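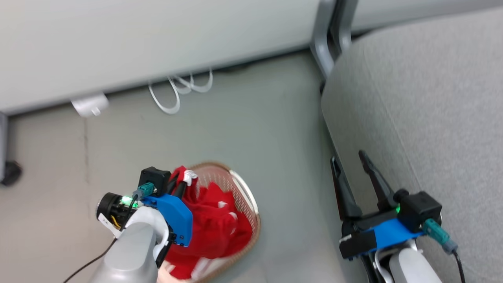

Thirteen Days Without the Internet at Home

25 March 2022

The connection went out while I was looking up how long to boil an egg. I am forty-six years old and have been boiling eggs since childhood, so this should tell you something about where I was starting from.

I called Mesden, my provider, and listened to a pan flute until a recording told me I could get faster help online. Eventually a very pleasant man gave me a ticket number, 2707, and said a technician would be out within 14 days. I asked if that was 14 business days. He said he would have to check and put the pan flute back on.

I should say I had a phone with a data plan, so this was no trip to the wilderness. But the plan is a stingy one left over from a more frugal period of my life, and by the second evening I had burned through it watching a man in Norway restore a cheese grater. After that I had texts and calls, like a person in December 1999.

The first few days I mostly walked around the apartment starting sentences with "I'll just check." I wanted to check who sang a song. I wanted to check whether the pharmacy was open, and had to put on shoes and go look at it. (It was closed. There is a sign with the hours on the door, and I copied them onto the back of a receipt like a spy.)

Around day four I started reading the books I own. I have a whole shelf I bought in order to be somebody who had read them. I made it 92 pages into a history of the salt trade before admitting that my interest in salt is mainly as a customer. Then I read a mystery straight through in one night and guessed the wrong murderer twice.

My friend Paloma Ambrose lent me a radio. I had forgotten that with a radio you take what you get. I now know a fair amount about soybean prices and I have opinions on a local zoning fight in a town I don't live in. I was also present, in my kitchen, for an entire call-in show about gutters.

Work was the awkward part. I edit manuals for a living, and those have to go back and forth somehow, so every morning I took my laptop to Clivau, the coffee place by the bus stop, and bought the smallest item that would let me sit down without shame. It's a scone. I have eaten a great many scones. Rhydian Rees, who sends me most of my work, said my turnaround had never been better, and I have decided not to think about why.

Evenings were longer than I remembered them being. I fixed the drawer that sticks. I wrote my aunt a real letter and then had no idea what stamps cost. I went to bed at nine-thirty and woke up at five with nothing to scroll through, so I lay there and went over things I said at parties in my twenties.

The technician came on day thirteen. He was in the apartment for less time than it takes to eat a scone. The fault was in a box down the street, he said, and he'd fixed it before he rang my bell; he only came up to see if I had any questions. I asked how long to boil an egg. He said seven minutes, but his wife does nine.

I'd like to report that I've kept up the reading. I did keep the radio on for a week, until Paloma wanted it back, and the zoning vote is next month if anybody hears how it goes.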